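Boletín del taller – Parada de la celda de cableado
Las puntas cerradas y la placa de entrenamiento con sus cuatro latiguillos, vistas desde la muñeca:

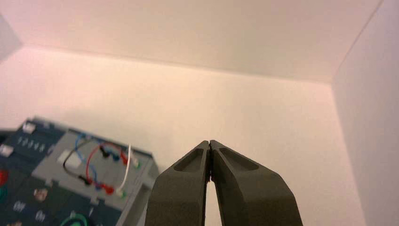 Qué ha pasado

Resumen rápido porque el número cierra hoy y la celda sigue parada. El 2021-09-14, en el ciclo 1,331 de la prueba larga, la pinza cerró en vacío y el controlador lo dio por bueno. Señal de "pieza sujeta", sin pieza. El brazo siguió con el programa como si llevara el conector y bajó hacia la placa Sidia con los dedos juntos. Enganchó un latiguillo por el bucle y tiró. Paro por sobrecarga, un poco tarde.

Daños: un conector doblado, un latiguillo para tirar. La placa enciende. Ninguna persona dentro de la celda, puerta cerrada, enclavamiento correcto. Hasta ahí bien.

Lo que no está bien: no era la primera vez. En el registro hay 5 cierres en vacío anteriores, todos a partir del ciclo 447, todos con aviso amarillo y todos borrados desde el panel sin anotar. Eso hay que dejar de hacerlo ya.

Causa (provisional)

El umbral de "sujeto" se mira por apertura final de los dedos. Se cambió al montar los dedos Proletti y se quedó con el valor de los viejos. Con los nuevos, dedos cerrados del todo = apertura dentro de margen = pieza. El módulo Fukuda hace lo que se le dijo, el parámetro estaba mal. Falta saber por qué antes del 447 no saltó nunca. Sospecha: desgaste en las puntas, o que alguien tocó el cero. Sin confirmar. Horwood tiene los registros desde ayer y aun no contesta.

Ojo con los latiguillos largos. Hacen bucle por encima del panel y un dedo cerrado entra por ahí sin problema. La planificación de trayectoria no los ve, para ella la placa es una caja plana.

Mientras tanto

– Celda en manual y velocidad reducida. Nada de ciclo automático, tampoco "solo uno para probar".
– Aviso 424 (apertura fuera de tabla): no se borra. Se para, se apunta hora y ciclo, se llama.
– Antes de cada sesión, cierre en vacío y leer el valor en pantalla. Si pone "sujeto", fuera de servicio.
– Puerta cerrada siempre, también con el brazo quieto. El martes pasado no, la semana entera había gente metiendo la mano para recolocar cables con servos activos. Servos fuera, y luego la mano.
– Latiguillos cortos donde se pueda. Hay una caja en el armario de abajo.

Pendiente

Comprobación doble del agarre: apertura más corriente del motor. Está escrita pero sin provar en la celda. También bajar el límite de fuerza en la aproximación, que venía alto de fábrica y así se dejó. Revisión completa de puntas en cuanto llegue el recambio.

La prueba larga se reinicia de cero, los ciclos hechos no cuentan. La entrega de diciembre se mantiene por ahora – si Horwood tarda más, habrá que moverla y se avisará por aquí.

Quien haya borrado avisos, que lo diga, sin bronca. Hacen falta las horas.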